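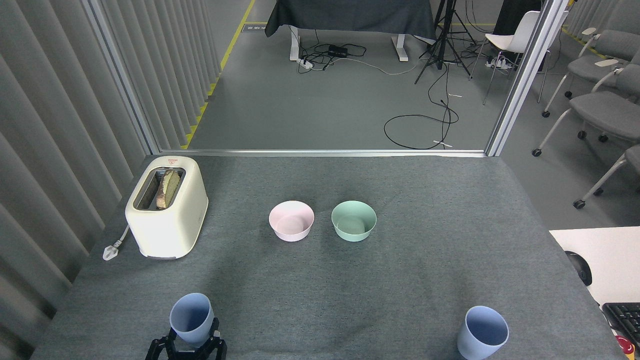
Toast in the toaster, bowls out.

Has anyone tried the Flostitz hazelnut spread subscription box? Is it worth it?

Posted by crumbsandcoffee, December 2022

Hi all! I have a bit of a sweet tooth problem and I need some opinions before I spend any more money on it. My sister-in-law gave me a jar of the Flostitz hazelnut spread back in June (the dark one with the sea salt) and I fell completely in love. I was eating it off a spoon at the kitchen counter. I put it on toast, on bananas, on pretzels, and once on a cold pancake I found in the fridge, no regrets.

So now I see they do a monthly box where you get 2 jars plus a "surprise treat" and I'm tempted. My questions are mostly about the surprise treat, because I'm picky. I don't like coconut and I really don't like anything with licorice. Can you tell them that when you sign up? And do the jars keep? I live alone, so I can't see myself getting through two a month (okay, I can see it, but I'd rather not).

Also, the jar I had separated after a couple of weeks, with a layer of oil on top. I stirred it back in and it tasted fine, but it never got that thick, fudgy texture back. Did I do something wrong? I had it in the cupboard over the stove.

Last thing – is there something similar I can buy one jar at a time? My grocery store has Stindari but I've never tried it, and it costs enough that I don't want to just guess.

Thanks in advance!!

Frans Wuyts

I had the box for most of a year, so I'll try to go through all of that.

There's a preferences page once you've made an account. You get to it after checkout, which is annoying, and mine had a spot for allergies and another for flavors to skip. I put down coconut too (hello, fellow coconut hater) and never got any. I don't remember whether licorice was on the list or if you'd have to type it in. The treats I got were mostly small bars, a bag of candied almonds, and one time a nougat thing that was so good I went looking for it in the shop afterwards and couldn't find it. I'm still a little sore about that.

The jars keep really well unopened. Check the date on the lid, but mine were always good for months. I ended up with a whole shelf of them at one point and gave a bunch away at the holidays. You can skip a month from your account, and I'd do that before canceling, because when I canceled and came back I'd lost my old price.

The oil is your cupboard! Over the stove is too warm. Any nut spread without a lot of stabilizers will do that if it gets heat every time you cook. I keep mine in the pantry on the floor side, and I flip the jar upside down for a night before I open it. Then one good stir with a butter knife, all the way to the bottom, and it stays put. If it's already runny, put it in the fridge overnight and let it sit out for a bit before you use it. It won't be perfect but it'll be a lot closer to what you remember.

On Stindari, I like it fine but it's a different animal. It's sweeter and more milky, and you taste the sugar before you taste the hazelnut. Great on a waffle. I wouldn't eat it off a spoon. If you want something close to the dark Flostitz, look for Pintér, the one in the short jar. No sea salt in it, so I just add a pinch on top. The big jar is 700 grams and it lasted me forever, so start small.

toffee_nan

stindari is way too sweet imo. get the Pintér

mapleandrye64

I'm going to go the other way and say skip the box. I signed up for the spread, and after a few months I felt like I was paying for the treat, and the treat was hit or miss. I got the same caramel bar two months in a row. Customer service was nice about it and sent me a coupon, but still.

What I do now is make my own, and it's so easy if you have a decent food processor. Roast 16 ounces of hazelnuts until they smell amazing, rub the skins off in a dish towel (you'll never get all of them, don't worry about it), and then run the processor way longer than you think you need to. It goes crumbly, then it clumps up in a ball and you'll think you ruined it, then it lets go and turns smooth. Add melted dark chocolate, a little powdered sugar and a good pinch of flaky salt. I use the Grisum baking chocolate, but whatever you've got is fine.

It's softer when it's fresh, so let it sit overnight before you judge it. And taste it before you add all the sugar – I put in too much the first time and had to go back out for more nuts!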